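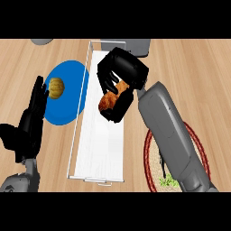 My tutor reckoned I should drop freelance pay altogether and write up something with "actual numbers in it," like pensions. I get why, but I already had a heap of numbers by then! So my project stayed on kill fees, the money a freelancer gets when a client cancels halfway through.

I started in May by reading the contract templates on three freelance job boards, Clunel, Hulgate and Zeleke. Clunel's is the longest (961 words, and I read it twice). It gives you 20 percent if the client backs out after the first draft. Hulgate leaves a blank for the two sides to fill in. Zeleke doesn't mention canceling at all, and that surprised me — it's the one most of my classmates use.

Then I sent out a survey and got 52 answers. Over half had lost a job partway through, and hardly any of them had a kill fee in writing. One person was out $299 for a logo and just let it go. I wish I'd asked how far along each job was, so that's a hole in my data and I lost marks for it in the draft.

For the last part I wrote my own clause and tried it on a small job for Plekden, a pet supply shop. They asked for one change — payment in 20 days instead of 14 — and signed. The job is still going, so I can't say yet how the clause holds up if somebody cancels.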